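The Thirty-Day Trial

The arm came in a box marked Ludero, with a card on top that said I had thirty days to fall in love or send it back. I make bitters. Little bottles, big opinions, a shop in Virk with one window. I'd never fallen in love with anything that needed a firmware update, but I signed for it anyway.

They wanted $1,385 to keep it, plus $229 for the glassware kit, and I had exactly enough in the bank to do something dumb. So I bolted it down by the wall and gave it the name printed on its power supply, Dratine. Seemed polite!

The first week it learned my bottles. I'd show it a recipe on the tablet, and it would creep toward the table like a cat that's been yelled at before. By 9th October it was working on Skadolari, my orange one, the one my grandmother wouldn't write down because she didn't trust paper.

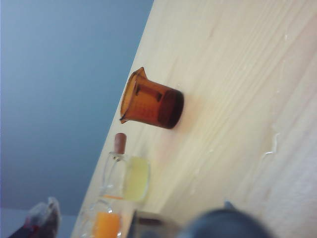

The wrist camera's view, with the amber beaker and the stoppered yellow.

I watched that on my phone, in bed, eating crackers. I should've been asleep. But there was my own table from a place my eyes had never been, every line in the wood, the light coming through the brown glass and going pink on the other side. Eleven years I'd worked there and I'd never looked at it that way.

Then the app buzzed. "Recipe incomplete," it said. "Please add final step."

I hadn't left anything out – I'd typed it just the way she taught me. I sat there with crumbs on my shirt and went over it again, out loud, in her voice. Peel, root, seed, wait.

And then you taste it, she'd say. Every time, with the spoon already in my mouth.

I put on my shoes and went down to the shop.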